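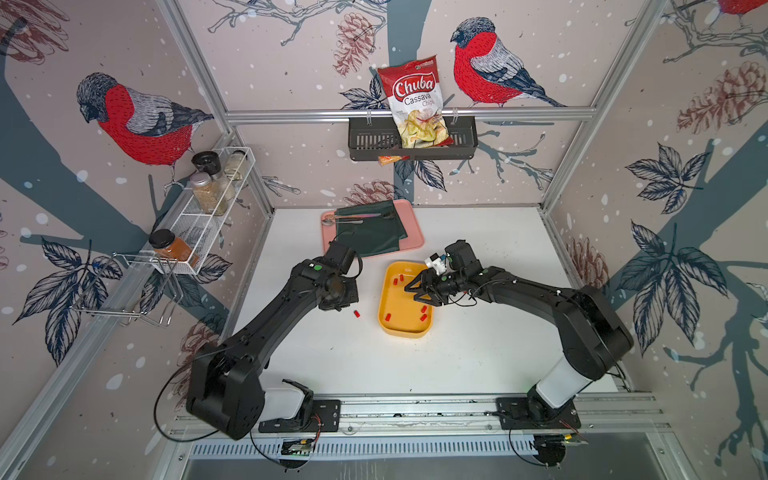
Station 7 with both arms over the table, candy tray in front, place setting behind.

Section 4. Your first shift on the two-arm station

If you've come over from hand packing, start here. I wrote this section after my own first month on the arms, so it has the stuff I kept asking Orla Hegarty on the day shift, plus a few things I had to figure out with a flashlight and bad language. Sections 1 to 3 cover installation, and unless you're on Rónán Heffernan's crew you can skip them.

What changes for you: the arms do the picking and placing, and you do the setting up, the watching and the fixing. I used to go home from Clallthorpe with sore wrists (17 years of snack packs will do that!) and now my wrists are fine but my eyes get tired. You'll sit more. You'll also get interrupted more, so don't plan on getting into a rhythm the way you did on the line.

4.1 Before you power up

1. Sign in on the sheet with your own name. We all used Gonzalo's login for a while and then the stop records made it look like poor Gonzalo Cordero never slept.
2. Wipe the white tabletop. Sugar dust is the worst, and you can't really see it on white, so run your hand over it.
3. Look along the aluminum rail and check that both mounting plates sit flat. If one rocks, stop there and call maintenance.
4. Check the cables near the arm bases. They need some slack, but a loop shouldn't lie anywhere an elbow or a sleeve could catch it.
5. Set the yellow tray on the table where both grippers can get to it, and put the pink tray behind it.

CAUTION: The little circuit boards below the rail are exposed. No drinks on that side, no spray bottle, and don't rest your knee there when you lean in. I know it's the comfortable spot.

4.2 Starting up

1. Key to ON, then wait for the green light on each wrist.
2. Press HOME and keep your hands outside the uprights until both arms quit moving.
3. Pick your job from the list. The candy job is 2125. If the number on the screen doesn't match your work card, go with the card and tell Gráinne Sheehan, who keeps the job list.
4. Run the first tray at slow speed and watch the whole thing. Yes, the whole thing, even when there are people waiting on you.

Note: A green light means the arm has power and is talking to the controller. It doesn't mean the arm is done moving! I mixed those up my first week.

4.3 When a piece ends up outside the tray

You'll see this one a lot with the small red candies. A piece sits on the table next to the yellow tray and you'll want to reach in and flick it back. Please don't.

1. Press PAUSE and wait for both arms to hold still.
2. Open the hold screen and tap HANDS IN.
3. Pick up the stray piece and drop it in the waste cup. Anything that's been on the table is waste, even if it looks perfect.
4. Take your hand out, tap HANDS CLEAR, then RESUME.
5. Write it on the sheet with the time. One line is plenty.

If you get more strays than you can keep up with, go back to slow speed and call Jarlath Duggan. He'd much rather adjust a gripper than read a page of your handwriting.

4.4 Napkins and silverware

Cloth is still partly our job. Lay the green napkin on the pink tray yourself, smooth it down with your palm, then put out the spoon and the knife the way your work card shows. We tried letting the arms do the napkin in December and got some very artistic results.

4.5 Handing over

Park the arms, clear the table, and change the wipes if the counter shows more than 200 cycles. Then talk to the next person. I mean out loud, for a minute or two. The screen will tell them what stopped, but it won't tell them that the left gripper has been sounding scratchy since lunch.

Replacement finger pads are in the drawer marked Navness. Part numbers are in Section 9.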